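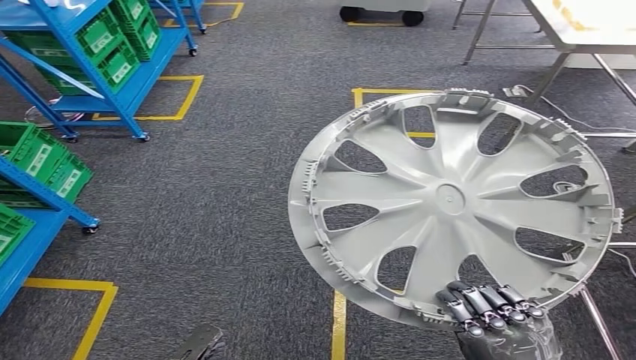

Figure 5.1. Wheel cover held at the lower rim by the multi-finger hand, ribbed side towards the head camera.

Unit 5: Comparing end effectors on moulded parts
Course notes, Automated Handling II
Notes prepared by Feng-yi Chung. Bench sheets by Chun-yin Ho.

5.1 Purpose of the unit

Unit 4 treated grasp choice on paper, using boxes and cylinders. Real trim parts have ribs, clips and thin walls, and few of their surfaces are flat. In this unit the same parts are handled with two end effectors and the results are set side by side. The end effectors are the Dilska hand (articulated fingers, one motor per finger) and the Divau gripper (two curved fingers, one drive). Both run from the Lo controller, so differences in trajectory timing can be left out of the comparison.

Read section 5.3 before the bench session. The force settings are not repeated on the bench sheet.

5.2 Grasp types

A hook grasp carries the load on the inner faces of curled fingers. It needs an edge or an opening to curl round, and it tolerates small errors in finger position. The part is free to swing about the line of contact unless something else holds it, and a large disc held at one point on its rim will show this at once when the wrist turns.

A pinch grasp carries the load by friction between opposed surfaces. It locates the part more repeatably, but the contact areas are small and the wall between them may flex. If the wall flexes, the reading from the finger drive no longer gives the force at the contact.

On the wheel cover, the outer ring carries retaining clips and tabs. A fingertip that closes on a tab can bend it, and the damage may not show until the part is fitted. Record every contact with a tab, including those where the lift succeeded. The teardrop openings between the spokes offer a second place to hook, but the thin ribs where the spokes meet the rim limit how far a finger can enter.

5.3 Settings

Payload limit, both end effectors: 700 g
Closing force, first trial: 30 N
Increase between trials: 3 N
Hold time before release: 300 ms

Do not raise the closing force to cure a slip until the contact position has been checked. Most slips recorded by last year's group were position errors, and extra force only moved the slip to a later point in the cycle.

5.4 Camera placement

The head camera gives the whole part and its surroundings, which suits the approach. It loses the contact points as soon as the fingers pass behind the part. The wrist camera keeps the fingers in view at close range, but one finger can cover much of the area of interest, and bright lighting behind the part washes out its upper edge. Exposure should be fixed on the part before the run; automatic exposure follows the background.

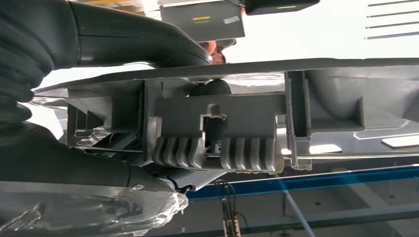

Figure 5.2. Wrist camera, two-finger gripper at the long grey moulding. Clip housing at centre, ribbed tabs along its lower side.

The clip housing in Figure 5.2 is a useful visual reference. Its flat face and U-shaped notch give clear edges, and the two groups of ribs differ enough from their grooves in brightness to be found by a simple line filter. The hollow compartments to the left are less reliable, as the shadows inside them move with the lighting.

Depth along the line between the fingers cannot be judged from a single wrist view. Take a second view with the wrist turned, or use the head camera for that axis — the bench sheet allows either.

5.5 Record for each trial

End effector and grasp type
Contact positions, marked on the part drawing
Closing force at first contact and at lift
Slip: none, partial or dropped
Camera used for the final correction
Any mark or bent feature found on the part afterwards

Trials with a missing force value are kept in the table but left out of the mean.

5.6 Reading and submission

Wivside handling manual, chapters on finger compliance and camera mounting. Results tables go to Chun-yin Ho before the Unit 6 lecture, one table per bench pair, with the controller log attached.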